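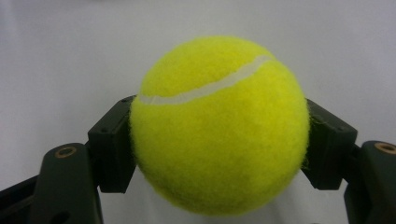 手持夹爪采集设备的采购与预算

手持夹爪采集设备（又称手持示教夹爪）是由操作者握持、末端结构与机械臂夹爪相同或相近的工具，用于录制抓取、放置等动作的示范数据。与遥操作机械臂相比，单套设备价格较低，搬运方便，常被高校实验室和中小型自动化企业列入首期采购计划。本条目介绍此类设备的预算构成、选型要点和交付验收。

预算构成

一份完整的预算通常分为主体设备、易损件、被操作物、场地和人工五项。主体设备包括夹爪、相机、固定支架和存储介质。易损件以指垫、螺钉、轴套和线缆为主，多数供应商按套出售，也有单位自行打印。被操作物指网球、收纳箱、杯子一类日用品，单价低，但种类多、更换频繁，宜单独立项，不宜并入办公耗材。

人工在总支出中往往占比最高。雷斯代尔（Resdale）实验室的首期方案编列主体设备、备用指垫41副、被操作物63件，人工按370小时计算。该方案由玛丽安娜·杜达（Marianna Duda）起草，初稿未列数据整理工时，后在复核时补入。

选型

指垫的形状和材质决定可抓取物体的范围。平面指垫适合箱盒类物体，带凹槽的指垫对圆柱形和球形物体较为稳定。表面为绒毛或织物的物体会在指垫上留下纤维，清洁周期应相应缩短。采购时须确认指垫能否单独拆换，以及螺钉孔位是否与后续拟购的机械臂夹爪一致。孔位不一致时需加装转接板，转接板的设计和加工费用常被漏报。

夹爪的最大开口应与任务中的物体尺寸对照。收纳箱等大件的整体宽度一般超出开口，只能夹持边沿或提手孔，因此任务清单应写明夹持部位，不能只写物体名称。 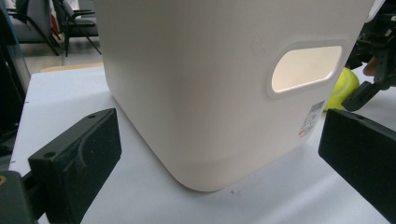 场地与布置

采集台面以浅色、无反光为宜，高度可调的桌子更便于不同身高的操作者使用。多套设备同台作业时，台面宽度应按套数核定，并为被操作物留出周转位置。普伦达德（Plendard）公司的内部规范要求每个工位另配一块备用台板。地面、座椅和隔断一般沿用原有设施，不计入设备预算，照明改造则应单列。

询价与合同

常见做法是向两家以上供应商询价。报价单应分列硬件、软件授权、标定服务和运费。塔森特（Tasent）与菲格雷多（Figueiredo）两家供应商的报价方式有所不同：前者将首次标定计入硬件价格，后者按次收费。比较总价时需换算到相同的标定次数。

软件授权有按台和按年两种。按年授权的首年支出较低，项目跨年度时应把续费写入下一年度预算。合同还应约定固件更新的期限和停产后的备件供应。

交付与验收

验收分为外观检查、功能测试和试采集三步。功能测试包括开合行程、相机对焦和时间同步。试采集一般每套录制100段，由使用方检查丢帧和标定偏差，不合格的设备退回重新标定。努诺·塞沙斯（Nuno Seixas）编写的验收表把指垫磨损也列为检查项，试采集前后各记录一次。

付款多采用分期方式，尾款在试采集通过后支付。进口部件的交期较长，计划在5月开始采集的项目，应在询价阶段就确认备货情况。

参见

末端执行器；示教学习；设备全寿命成本

本条目最后修订于2026年3月25日。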